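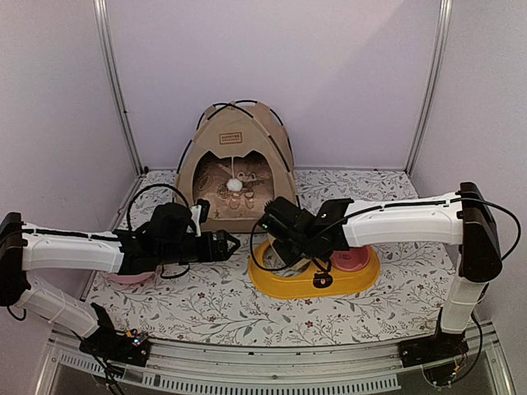

Foto: Jisutel / sala de demostraciones

Fui a la jornada de puertas abiertas de Jisutel el domingo por la tarde, con la entrada impresa y pocas expectativas. El folleto prometía «robots que aprenden mirando». Mirar, lo que se dice mirar, mirábamos nosotros.

La parte interesante está al fondo, pasado el puesto de café de Likness. Allí tienen dos brazos blancos y negros frente a frente en un recinto de paredes lisas, sobre una tela de flores, con una tienda para mascotas de color beige, un comedero doble amarillo y un cuenco rosa. La tarea del turno era colocar el cuenco que faltaba en el comedero. La enseña un operador a distancia, con dos mandos: él mueve las manos, los brazos lo siguen y todo queda grabado. El proyecto se llama Ikeda y, según el panel de la entrada, lleva 857 demostraciones de esta tarea.

Pregunté cuántas se habían descartado. 161, me dijeron, y agradecí que contestaran. Pregunté también qué pasa si el comedero es de otra forma, o si alguien quita el pompón que cuelga en la entrada de la tienda. Ahí la respuesta fue más larga y bastante menos clara – algo sobre «variar el entorno» en la próxima fase.

Vi 2 turnos enteros, los dos con operador. El robot funcionando solo no lo vi: la sesión autónoma de las 17 h se cayó del programa y en su lugar pusieron un vídeo de Metgate, el socio que aporta el software, con música y muchos cortes.

El manejo a mano tiene mérito, y quien lleva los mandos necesita mucha paciencia. Pero eso es una persona trabajando con pinzas muy caras. Para hablar de aprendizaje me falta ver la otra mitad.

La entrada es gratuita y el aparcamiento, no.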